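4.3 Besteckbehälter außerhalb der Küche
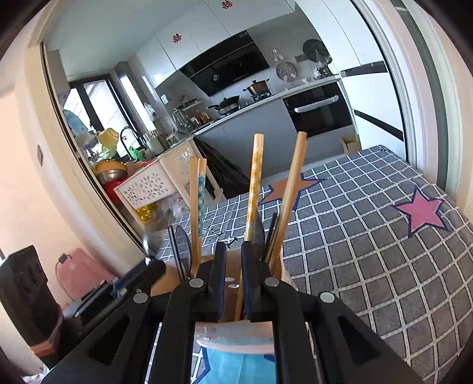
Abbildung 3: Hoher Besteckhalter aus Holz mit Essstäbchen und Löffeln, dahinter ein Bett mit grau kariertem Laken. Durch die Glasschiebetür ist die Küche zu sehen.

4.3.1 Was der Standort aussagt und was nicht

In der Literatur zum Wohnen auf kleiner Fläche gilt es fast als ausgemacht, dass Gegenstände dort »wohnen«, wo sie gebraucht werden. Harb hat diese Annahme für die Erhebung in Dondholm übernommen und aus dem Standort eines Behälters auf den Ort der Mahlzeit geschlossen. Wir halten das für voreilig. Von den 106 erfassten Haushalten bewahrten 79 ihr Besteck ausschließlich in der Küche auf, gegessen wurde nach eigener Auskunft aber nur in 64 davon auch dort. Schon diese Differenz müsste vorsichtig machen.

Abbildung 3 verschärft das Problem. Der Halter befindet sich vor einem Bett, die Küche mit ihren weißen Oberschränken liegt hinter der Schiebetür. Nach Harbs Schema wäre der Fall als »Schlafraum mit Essfunktion« zu kodieren. Das Bild selbst gibt das nicht her. Eine gelbe Schale ist zwar zu sehen, sie steht aber hinten am Küchenfenster und belegt keine Mahlzeit am Bett, und ob der Behälter hier seinen festen Platz hat oder nur vorübergehend abgestellt wurde, ist einer einzelnen Aufnahme nicht zu entnehmen. Auch die kleinen ovalen Löcher an der Seite helfen kaum weiter. Sie sprechen für einen Halter, in dem gespültes Besteck abtropfen soll, also eher für die Nähe zur Spüle, doch auch ein solcher Halter kann anderswo weiterbenutzt werden.

4.3.2 Gemischte Bestände

Etwas belastbarer erscheint uns der Inhalt. Helle Stäbchen aus schlichtem Bambus stecken neben einem blauen mit kleinen weißen und gelben Blüten und einem weiteren mit gelbem Muster, dazu kommen dunkle Löffel. Die Hernlow-Studie deutet solche Mischungen als Zeichen dafür, dass jedes Haushaltsmitglied eigene Stäbchen führt. Möglich ist das. Ebenso gut können Paare über die Jahre unvollständig geworden sein. In unseren Gesprächen nannten 6 Haushalte feste persönliche Stäbchen, was für eine allgemeine Deutung deutlich zu wenig ist.

Wir kodieren daher Standort, Inhalt und berichtete Nutzung getrennt und verzichten auf die Sammelkategorie. Fälle wie der in Abbildung 3 bleiben bei der Nutzung als »nicht bestimmbar« stehen, auch wenn sich die Fallzahl für Tabelle 5 dadurch verringert.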